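4.2 The board at Foltholm

I went into this part of the study expecting to write about handwriting, and I ended up spending most of my time on smudges. The Foltholm room has one big rolling whiteboard, and people there treat it as a piece of furniture first and a writing surface second. It gets pushed around to block the light, to split the room, to hide a messy corner when someone is on a call (I have done this myself, more than once). Of the 538 diary entries we collected across all sites, 213 came from Foltholm, and a surprising share of those are about where the board was standing and who had to move it before they could get to something else.

Svitlana Hladun did the first round of coding on the diaries and came up with the term "parked board," which I liked so much that I stole it for the whole paper. A parked board is one that has stayed in the same place long enough for other things to settle in next to it. Cables are the big one! Once a power strip is down on the floor beside the stand, people stop rolling the board, and after that they stop using the far side of it too. One of our diary keepers wrote, "I could move it but then I'd have to move everything," and I think that sums up the Foltholm entries better than any chart I could draw.

We also asked people what they considered a clean board. The answers were all over the place. For some it meant no writing. For others it meant no gray haze either, and one person held out for a board with no specks at all, which I have never seen outside a store. I scored a surface as "clear" if there was no writing on it that I could read, and I noted marks separately. That means a board can be clear and smudged at once under our scheme, and plenty of them were.

Figure 3. Foltholm. First: a white panel with faint smudges and a few dark specks, with the window and a black office chair past its edge. Second: the whiteboard on its black stand, with the power strip and cables on the floor to the right. Third: faint smudges and specks on a pale surface, with a small white fixture near the seam.
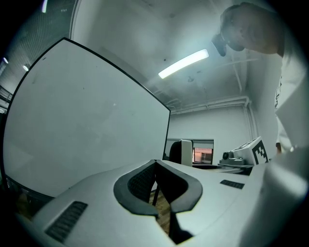
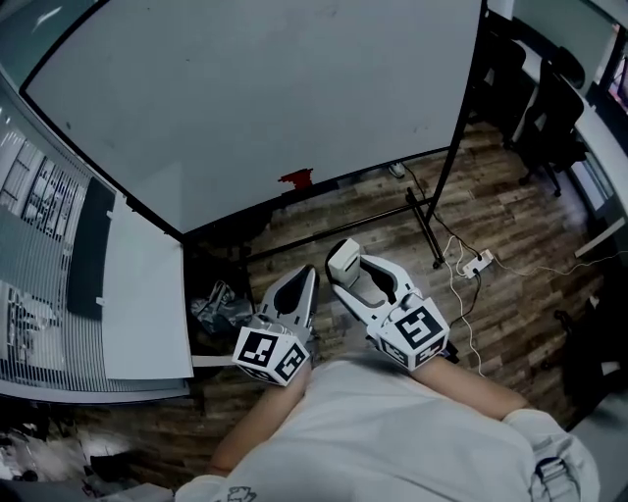
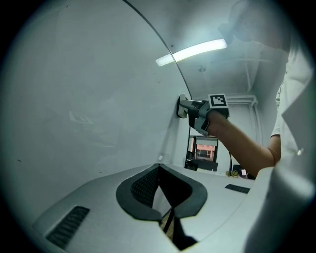

4.3 Small things that live on the edge

The lower edge of a whiteboard is a shelf, whether or not anybody meant it to be one. In the second view in Figure 3 there is a small red object sitting on it, a marker or an eraser or something of that sort, and I would have been more surprised to find the edge bare. Diary keepers at Foltholm mentioned the edge a lot, usually when they were looking for a pen. At the Mimevance site people kept their pens in a cup on a desk and complained that the cup wandered off, so I can't say that one habit is better than the other.

I had planned to compare the edge items between our 2 sites properly, with a list for each week, but the June entries from Mimevance were too thin for that. What I can offer is the diaries, which are uneven and chatty and (to me) a lot of fun to read. The full coding sheet is in Appendix B.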